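**FOR RELEASE - September**

**Stidel opens sign-up for Skindisik, a washing-up and sink clear-out service for home kitchens**

Hakala - Stidel is taking bookings from this month for Skindisik, a home visit that deals with one thing only. The sink. Dishes, strainers, drain baskets, the counter behind the faucet, grout included.

Bookings open 8 a.m. First 500 households get the opening price, 70 for a single visit. After that the normal rate, to be posted on the booking page.

"People call us about the whole kitchen and then it's really the sink," said Kamrul Wijesinghe, who runs home services at Stidel. "Spoons left in the strainer. Rice in the mesh. A toothbrush in a cup by the faucet because that's what they scrub the grout with. We wanted a visit that starts and ends there."

A visit covers:

- cups, utensils and anything left in either basin
- drain strainers lifted, emptied, rinsed, put back
- mesh strainers and plastic bags cleared out of the basin
- tile and grout wiped down right to the edge trim
- bottles and tubs along the back wall moved, wiped under and returned to the same spot

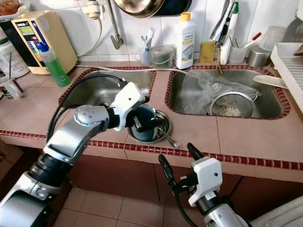
Older tiled counters take longer than a single slab and the visit time allows for that. Small square tiles mean a lot of grout. Double sinks are charged the same as single ones, no add-on.

Customers can leave out there own dish soap and cleaner if they prefer. Countertop water units and wall-mounted faucets are wiped on the outside only - no filters changed, no plumbing work of any kind.

Edileuza Dantas, scheduling lead, said the booking form has been kept short. "Address, one sink or two basins, tile or not tile. Thats it. If there's a drying rack tell us if it's full."

Stidel has cleaned 3000 kitchens in the Hakala area under its general service, Brirkari, which carries on unchanged. Existing Brirkari customers can add a Skindisik visit between regular dates, same crew where possible.

Evening slots to follow. No weekend visits for now.

**Press contact:** Edileuza Dantas, Stidel, Hakala office. Calls before noon please.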